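Daltero Workstation Refurbishment – Progress Report for the Flomwood Fund
Reporting period: to the end of September
Prepared by: the workshop team, Nornbridge

1. Work on the processor step

In the last report we wrote that the memory and storage work was going well, and that the processor step was still the slowest part of our line. In this period we put most of our hours there. The work is done on the open tower, laid on its side on the slatted table, with the gray parts plate next to it.
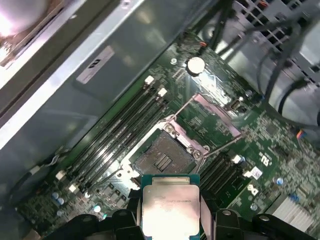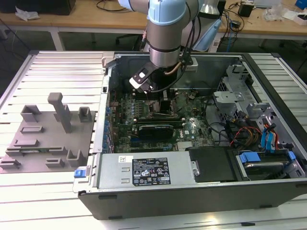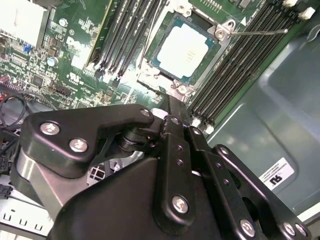
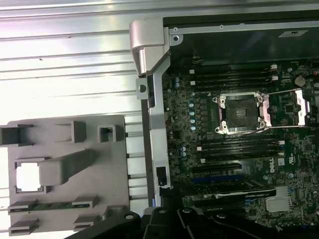
The target agreed with the Fund is 300 refurbished towers by the end of the grant. Until now we have completed 169. This is a little behind the plan, and the reason is mostly the processor step. A tower that fails here must go back to the beginning of the line, and then it takes the place of another one on the table.

We made changes in the order of work. Before, the memory was put in first and the processor after. Now the processor goes in before any memory, so there is free space on both sides of the socket. The lever and the load plate must be fully open before the chip comes near the board. The chip is put down straight and it is not moved sideways on the contacts. We wrote this on one page, in short sentences, and the page hangs at the table.

The contacts of the socket are still our biggest worry. In this period we lost 3 boards with bent contacts. Two of them came to us already in this condition from the donating office, and one was damaged in our own workshop. We now check each socket with a magnifying glass under the lamp when the tower arrives, and write the result on the intake sheet. It adds some minutes, but we do not spend time any more on a board that was bad from the start.

2. Parts and fixtures

The parts plate was made by Baumgartner after our drawing. The present version is the second one. In the first version the holders for the memory strips were too tight, and it was necessary to pull hard to take a strip out. The new clips hold well enough and let go easily. We would like to order 2 more plates of the same type, so that the parts for the next tower can be prepared in advance. The cost is inside the equipment line of the budget, and we ask only for your agreement.

Thermal paste and cleaning cloths were used faster than we planned. The old paste on many of the processors is very dry and needs to be cleaned two times. We moved a small sum from the packing line to cover this.

3. What is still open

– The donating office has not yet confirmed the next delivery. Without it we will have towers enough until November.
– The storage room is full of empty cases waiting for collection. We asked the recycling firm for an earlier date.
– The test after closing the case is still done on a single monitor. A second monitor was promised to us, but it has not arrived.

In the next period we will continue with the new order of work and report separately the number of boards rejected at intake and the number rejected after the processor step. Please let us know if you prefer these numbers in the same table as before.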